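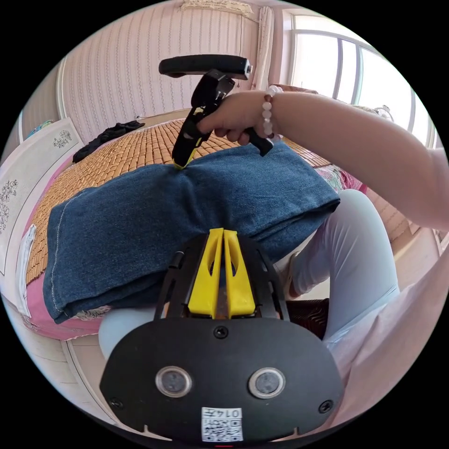
The Gustitz hand-held gripper kit is sold as a matched pair in a padded case, and I have had the loan of one from Ratby since December. The tools have no motors. You squeeze, the fingers close, and the sensors in the body keep the record that a policy is trained on later. I tested it on laundry, which is what most buyers seem to want it for. Denim came first. With the jeans folded and resting on a lap, one tool can stand with its yellow fingers pressed together while the other puts its tip into the top of the fold, and the right hand grips a tool with a horizontal bar that takes most of the load off the wrist. I like that bar. The previous kit I used, a Noltgate, had a pistol grip, and my forearm objected after one evening.

Weight is 652 grams per tool on my kitchen scale, without the cable. Finger opening is enough for a waistband or a double hem. A thick rolled cuff has to be taken from the side.

The closing force is linear until late in the stroke, then stiffens. Nuria Bogale, who has smaller hands than I do, found the last part of the travel tiring and moved the trigger stop in by one notch. That takes a hex key and the key is in the case.

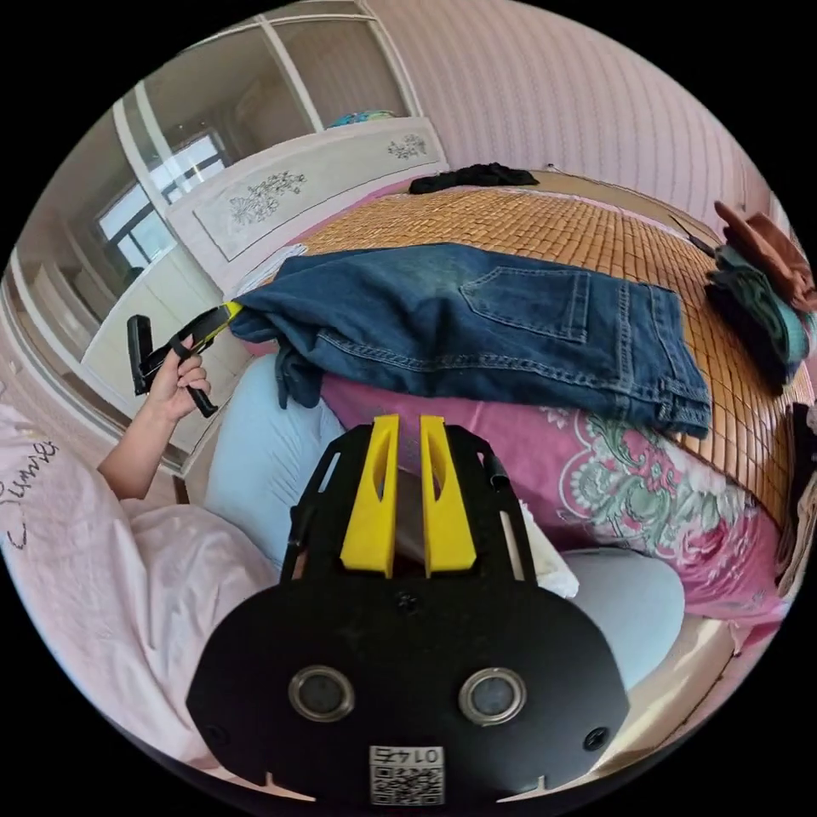 Setup and calibration

Pairing the two tools took four minutes the first time and less after that. Both lenses on the plate need a wipe before each session. Calibration uses a printed card, and the card has to be flat. Mine had a crease from the mail and the routine failed twice with an error code that the manual does not list. Farzad Khosravi at Ratby sent a new card and the problem went away.

The manual is 212 pages in one PDF with no index. The section on clock sync is good. The section on storage is out of date and describes a menu that is missing from the current firmware.

Fabric results

I kept to clothes we own. Knits are easy, and the fingers pick up a ribbed sweater at the first try nearly every time. Dark cloth on dark cloth is harder, and a mixed heap is harder still. I ended up sorting by color before recording, which costs time and makes the data less like a real bedroom.

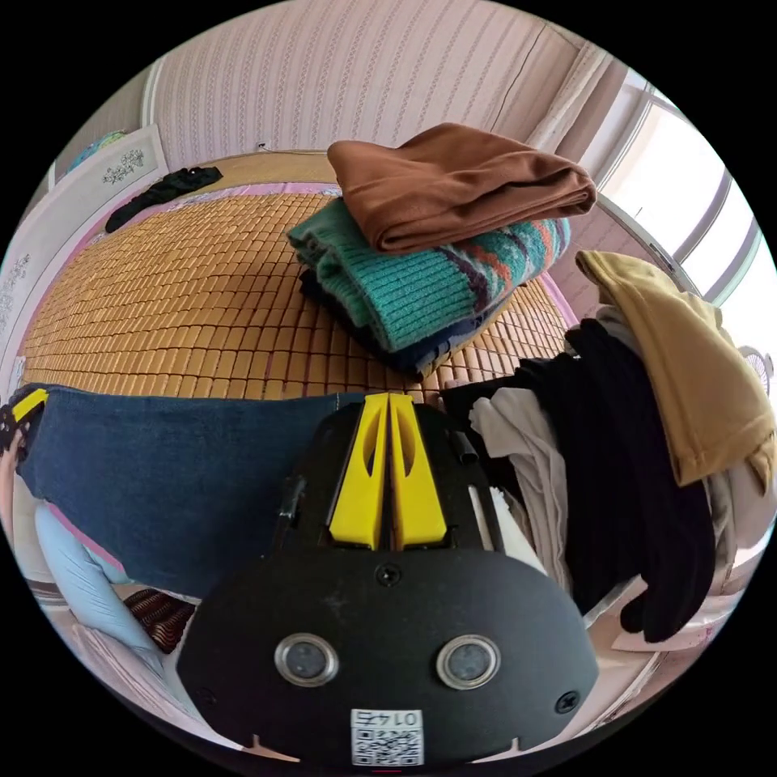
Folded knitwear at the back, the unsorted heap on the right.

A bamboo tile mat turned out to be a decent work surface. It is firm, and the fingers can get under an edge without dragging the sheet along. The seams between tiles do catch the finger tips if you come in too low. On a plain sheet the fingers pinch sheet and garment together about as often as you would expect.

Two-handed work is where the kit earns its price. Holding a corner with one tool and drawing the leg straight with the other feels close to doing it by hand after an hour of practice. Crossing the tools is awkward, and the black frames

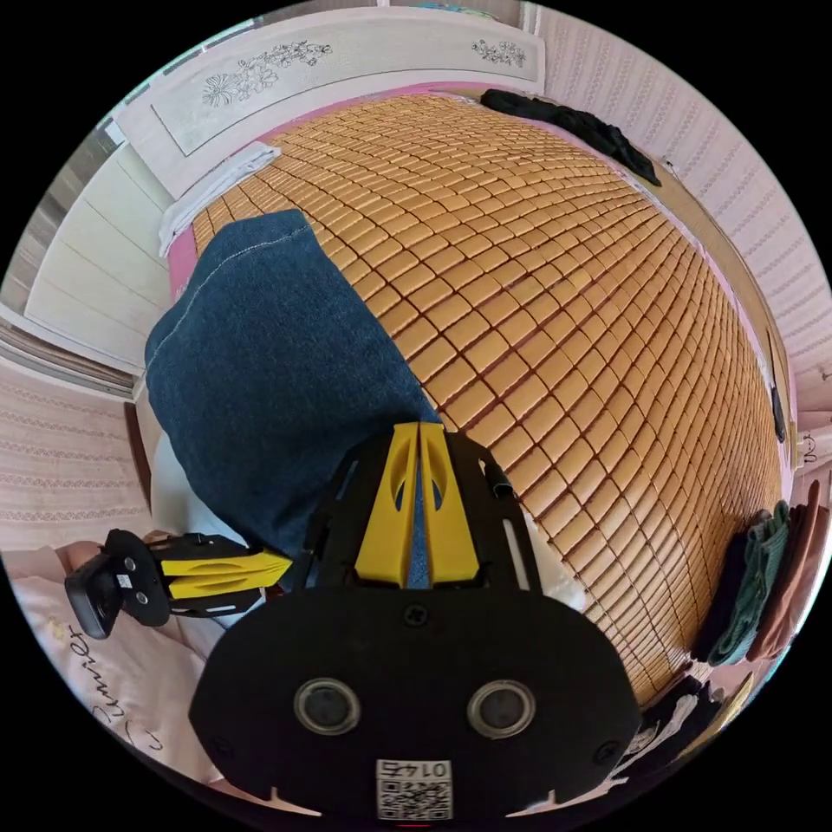
will knock against each other if you fold toward the center too fast. A thin strip of felt on the outer rail would help, and I have suggested it.

The recorder is rated for 1000 clips before the storage has to be cleared. I have not reached that. Export is slow but did not drop anything. Hepburn sells a compatible dock that is said to be quicker; I have not tried it.

The kit goes back next week. I would buy one for two-handed cloth work and wait for a revised manual before buying a second.

Posted 2025-05-04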